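swim bladder

a gas-filled sac found in the body of most bony fishes, lying just under the backbone and above the gut, which lets the fish hang at a chosen depth without having to swim all the time to stay there. It is also called the gas bladder or, in older books, the air bladder, though the gas inside is often quite different from ordinary air and in deep-living fishes may be mostly oxygen.

The sac starts out in the young fish as a little pouch that buds off the front part of the gut. In some groups, such as carp, herring and trout, the tube joining the two stays open for life, and a fish of this kind can top up its bladder by coming to the surface and taking a gulp. Fishes built this way are called physostomes. In others, such as perch and cod, the tube closes up as the fish grows, and these are known as physoclists. They fill the bladder from the blood instead, by way of a patch of tissue called the gas gland, which is fed by a dense and rather lovely bundle of tiny blood vessels, the rete mirabile (Latin for "wonderful net"). Gas is let back out through a second thin-walled area, often a small pocket named the oval.

Water pressure squeezes the bladder as a fish goes down and lets it swell as the fish comes up, so a physoclist has to change depth fairly slowly, and one hauled up quickly on a line may arrive with its bladder badly swollen or even burst. Plenty of fishes do without one altogether. Many flatfishes lose theirs as they grow up and settle on the bottom, and sharks and rays, which are not bony fishes, never have one at all and get much of their lift from a large, oily liver.

The bladder has picked up other jobs along the way. In carp and catfishes a chain of small bones, the Weberian ossicles, links it to the inner ear and sharpens the hearing, and in drums and toadfishes it is shaken by special muscles to make croaks and hums.

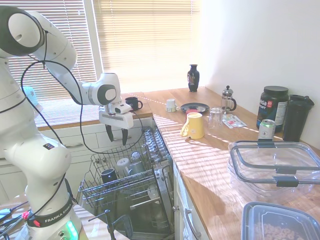 Franka Emika robotic arm and open dishwasher.

Compare LUNG. See also BUOYANCY, PHYSOCLIST, RETE MIRABILE, WEBERIAN OSSICLES.

Fikeo Dictionary of Living Things, 3rd ed. © Viklund 2020

Entry last revised August 28, 2020

Browse nearby entries
sweat gland
swarming
swim bladder
swimmeret
symbiosis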